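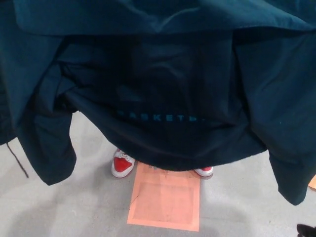
4. Changing a Booking After the Flight Is Diverted

Use this section when your flight was sent to another airport, or when the airline moved the landing point before departure. The steps are the same in the Darkska desk program and in the web version. You need the agent role or higher.

Before you start

Keep the booking code ready. Check that the clock in the lower bar shows the local time of the new airport. If it still shows the time of the first airport, press Refresh and wait until the bar turns green.

4.1 Find the affected passengers

1. Open Flights, then Irregular.
2. Type the flight number without spaces. Do not type the letter at the end, if there is one.
3. Choose the new landing point from the list. For the training data this is Sikville, and the planned airport is Gernisville.
4. Press Load. The list shows up to 200 passengers on one page. For bigger aircraft, go to the second page before you select all, or the rest will stay on the old route.

Note: Passengers who have a connection in less than 2 hours are marked with a yellow bar. Work on them first.

4.2 Move the passengers to a new connection

5. Mark the passengers and press Rebook.
6. Select Same day or Next day. The program offers only flights with free seats in the same cabin.
7. Check the name of every child who travels alone. The program does not move these bookings together with the others - you have to open them one by one.
8. Press Hold. The seats are kept for 19 minutes.
9. Ask the passenger to agree, then press Confirm.

Caution: Do not press Confirm two times. The second press makes a new ticket, and only the accounts office can cancel it.

4.3 Ground transport and hotel

10. If the airline sends buses, open Services and choose Bus to planned airport. Print the list for the driver.
11. If the passengers stay overnight, choose Hotel. Vouchers are valid for 36 hours from the moment of printing, also when the flight is delayed again.
12. Baggage does not follow the new booking automatically. Open Bags, compare the tag numbers and press Send with passenger.

Note: On stations with the Gál printer, vouchers come out from the lower tray. Set the paper to Narrow before step 11.

If the message "Route closed" appears, go back to step 3 and load the flight again. Your marked passengers are not saved.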